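20/10/2024

Sunday, shift notes caught up at home. Week 4 of the handheld work at the Jerndale site is closed. Writing it down while the numbers are still in my head.

Total accepted recordings now 2903. Rejected 616, mostly for the item leaving view before release or for the fingers closing on nothing. Deron line (hard goods) is ahead of us, as expected. A box does not change shape when you pick it up. Knits do, and the reject rate follows the stretch of the fabric more closely than it follows the operator. I put that in the report to Tasteck and expect to be asked for it again in a different format.

The grip we settled on for tubular knits is low on the piece, near the closed end, with the upright pad flat against one side and the opposing arm coming up from below. Higher grips let the end swing. Squeeze pressure is left to the operator. I asked for a written limit in April and still do not have one.
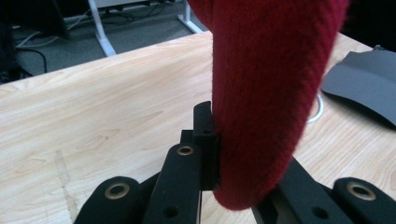 Red ribbed knit, held near the rounded end. Pale wood table.

Ribbed pieces hold better than smooth ones, at least by feel. The rounded end gives the arm something to sit under. I would like a proper comparison, same operator, same table, ribbed against plain, but the schedule has no room for it until the Abeysekara order is out.

On the staffing side. Before this started, the sorting crew handled returns by hand and was measured on pieces per hour. The people on the tool are now measured on accepted recordings, and the pieces per hour target was simply left in place for everyone else. That means the same bench has two rates of pay bonus on it. Two people asked me on Thursday which one they would be under after the pilot. I did not have an answer and said so. Management's wording is "roles will be adjusted," and I was told not to paraphrase it.

My own job has changed more than I planned for. I used to spend the morning on the floor and the afternoon on paperwork. Now I review clips until lunch. I know how each person on the crew picks up a sock, which wrist they favor, whether they straighten a piece before lifting it. Some of them know I know, and one asked to see her own clips. I showed her. She found two faults I had passed and was right on both.

Wrists are the other matter. The tool is light but the hand stays closed on it for long stretches. The agreed limit is a break every hour. In practice people finish the bin first. I have asked for smaller bins. Purchasing says the current ones are standard for the building.

Friday's batch was 569 accepted, best day so far. I don't read much into it. The pieces were nearly all one size and the operators had done the same type on Wednesday. Mixed bins start tomorrow and I expect the figure to drop.

To do: resend the pressure question. Ask payroll for the bonus rule in writing. Check whether the finger pads are due for replacement or whether that is counted by hours or by cycles, the manual gives both.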